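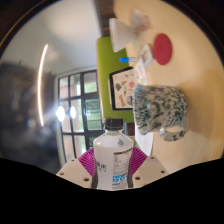 Kourosh Tabrizi thinks the usual success rate is a poor measure of a grasping policy, and that a good deal of published work on hand-held gripper data would look weaker if the failures were sorted by cause. Doina Stojanovska does not go quite that far. She spent the past winter sorting such failures at Dronent, where she runs the manipulation group, and her view is that the rate is usable provided the reader knows how the demonstrations were recorded.

"Kourosh is right that one number hides the cause," she said when we spoke in October. "But our causes were fairly boring. Most of them came down to how fast people moved their wrists just before they closed the fingers."

The result is set out in an internal report called Vostitz, after the software that aligns the recordings. The group collected demonstrations with a hand-held gripper carrying a wide-angle camera, with no arm involved at that stage. Operators picked up ordinary tabletop objects, bottles and mugs among them, and put them down again. A policy was then trained on the recordings and run on a fixed arm with matching fingers.

The first policy grasped well from directly above and badly from the side. Stojanovska's group at first blamed the lens. Near the border of a very wide view, straight edges bend and small changes in position are hard to read. They corrected for the distortion, retrained, and saw little change.

"We lost weeks on the lens," she said. "The calibration was fine. I should have looked at the timing first, as that is the cheapest thing to check."

The delay between the camera image and the recorded finger width turned out to be 105 milliseconds, against the 70 the software assumed. For a slow approach the difference does not matter much. In a side grasp, where the operator turns the wrist and closes the fingers in one motion, the recorded closing command was attached to an image taken at the wrong point in the turn. The policy learned to close while the object was still off centre.

I asked why the error had not shown up in the overhead grasps.

"Because people stop above an object before they go down. They do it without being told. If the hand is still, you can be wrong about time and get away with it."

The correction has two parts. The delay is now measured at the beginning of each session by opening and closing the fingers in front of the camera in a set rhythm, then matching the finger motion in the video to the width signal. Gijs Van Acker wrote the matching step and has since moved it into the recording software, so that a session cannot start until the measurement is done. The second part is a filter that marks any closing motion made while the wrist is rotating above a set speed. Marked recordings are kept, but they are given less weight in training.

Asked which part did more, Stojanovska said the group had tested them separately, with 4 training runs for each condition. The measured delay accounted for nearly all of the gain. The filter helped with tall objects and made no clear difference with mugs.

"A bottle held near the base tips if you are a little late. A mug is more forgiving. I would not make a general claim from it, the object set is too small."

There is also the matter of tilt. Operators often turn the device on its side, and the table then runs vertically through the image. An early version of the pipeline rotated every image upright before training. The present one leaves them as recorded and supplies the direction of gravity as a separate input. Stojanovska described the upright version as tidy and slightly worse. Rotation threw away some of the area at the border, and the fingers no longer appeared in a constant position, which the policy seems to rely on.

The finger pads were not part of the study. Pads of different stiffness from Bodumix are to be compared next, using the same timing procedure. Tove Ingvarsson will repeat the side grasps with operators who have not used the device before, on the grounds that the present group has picked up habits.

Stojanovska would also like an outside laboratory to measure its own delay and publish the figure, whatever it is.

"It takes a few minutes. You wave the fingers, you get a number, you write it down. I would read that before I read the success rate."

The recordings are stored without the correction applied, and the measured delay is written to a separate file beside each session.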